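Ferkon Laundry Basket, Rectangular, Slotted
Supplier: Prallico
Page revised 15 April 2018

Rectangular plastic basket for carrying, sorting and short-term storage of household textiles. Sides are slotted and perforated for air flow. A clip-style handle is fitted at each short end. The basket is supplied assembled. Color in stock: salmon pink with gray handles. The blue version was discontinued in February.

Length: 600 mm
Handles: 2
Lid: none
Stacking: yes, empty baskets only

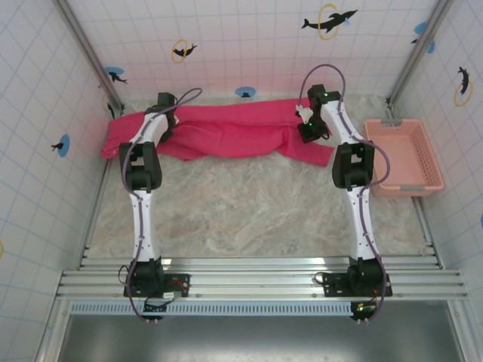 Can the basket be used for damp towels?
Damp towels may be kept in it for a few hours, provided they are placed in loosely and the side slots are left clear. Wring out dripping items first. The basket has no drip tray.

Loading

Fold towels lengthwise, then crosswise, to a width slightly under that of the basket. Place the folded edge against the long side. Large bath towels go at the bottom, hand towels and washcloths on top. Do not fill above the rim if the basket is to be carried. Lift by both handles. Lifting a full basket by one handle can pull the clip out of its seat.

A crumpled towel takes up more room than a folded one and hides its own hem. Spread it on a flat surface, find two adjacent corners and pull the near edge straight before the first fold. 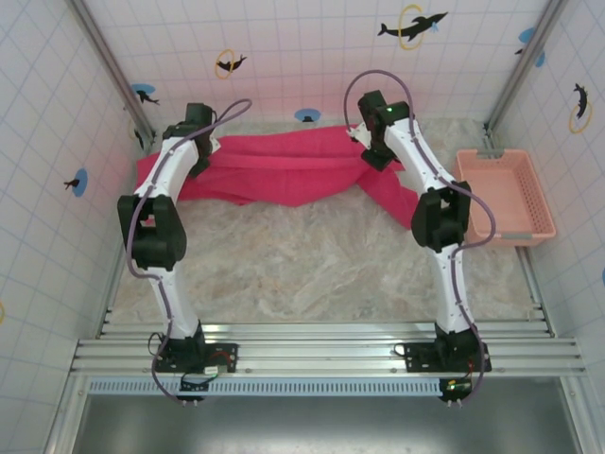 Smooth the creases outward from the middle, working toward the short ends. Thick terry cloth may need a second pass.

Care

Wash with warm water and dish soap. Do not use abrasive pads. Lint in the slots can be removed with a soft brush.

Ordering

Single units ship from the Dasberg warehouse. Cartons of 100 ship from Lubis. Replacement handles are sold in pairs. Contact for trade orders: Evangelia Triantafyllou, Prallico sales desk.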